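Print this entry
E-mail this entry

Derese Textile Conservation Workshop
Bench notebook, 10 July 2021
Entry by Feven Wubshet

Subject: Indigo vat, second trial, cotton and linen samples

The vat prepared according to the Plundano recipe was opened in the morning. The surface had a coppery film and a moderate quantity of foam. The liquid beneath was yellow-green when drawn up on a glass rod. Reduction was judged sufficient for dyeing, and the film was moved aside with a card before any cloth was introduced.

Samples were cut from lot 721 (plain-weave cotton, scoured by Lai-ching Yeh) and from the linen left over from the December order. All pieces were wetted out beforehand and pressed between towels. Each was lowered slowly, held below the surface for four minutes, and withdrawn against the side of the vat to limit splashing. Airing was carried out on the line by the north door.

Observations

Cotton took the color evenly after three dips. The linen remained streaked along one selvage. Tươi Tôn is of the opinion that the streak is residual size from the mill and asks that the remaining linen be scoured again with soda ash. I concur. The second scour should be completed before any linen is cut for the Zekine quilt lining.

Two cotton pieces were rinsed without the full airing period, through my own oversight. They are noticeably dull beside the others and should not be used for matching. They have been pinned to the back page of the sample book and marked.

The pH strips on hand are past their date. The reading of around 10 should therefore be regarded as provisional. Pascal Ackermann has been asked to order replacements from Gimico, together with a further supply of calcium hydroxide.

Color comparison

Comparison with the quilt fragment is to be made by daylight only. The fragment is greener than any of the present samples, and a light weld overdye may be required. Chaltu Gebremichael holds the weld records from the previous project.

The small blue cup on the white table has a lighter blue inside.
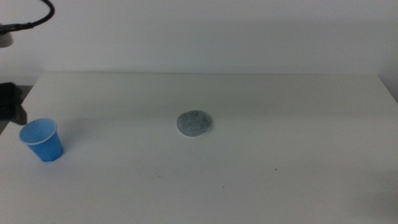

Outstanding

Second scour of linen (Tôn).
Lightfastness strips to be mounted and labeled (Yeh).
Vat to be fed, stirred once, and covered. The lid does not seat properly on the left and requires a weight.
Weld records to be copied into this notebook.

2 comments
Shares: 3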